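What We Keep in the Kitchen Drawer
A report on family mealtimes in Pullville
Lleucu Wynne and Eifion Skyrme
4 December 2021

Why we picked this

When our class was asked to choose something ordinary and look at it closely, Eifion and I kept coming back to supper. His family eats late and all together, mine eats in shifts, and we had been arguing (in a friendly way!) over which was more usual in our town. So we went out and asked.

How we did it

We spoke with 26 households during November, mostly on the streets between Hitthorpe and the old Maddocks store. Our questions were simple ones - who sets the table, who cooks, what gets eaten off what - and people were so generous with their answers that a chat we had planned for seven minutes often ran on until the tea was cold.

Metal dishes came up more than we expected. Mrs. Nerys Hopkin told us she grew up eating from them and still likes the sound a spoon makes against the side of a bowl, and she remembers her mother saving the china for visitors.
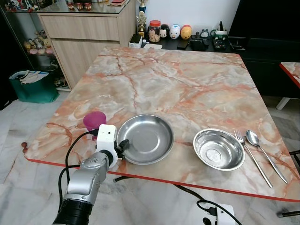 What people told us

Two households had a fixed seat for every person, and both said it began with the grandparents. Howard Tindall still leaves his father's chair free on Sundays. Others eat wherever there is room, and they seemed just as fond of their suppers.

Thanks

We are very grateful to Morfudd Kneath, our teacher, who read two drafts of this and lent us her own recipe notebook over a long weekend.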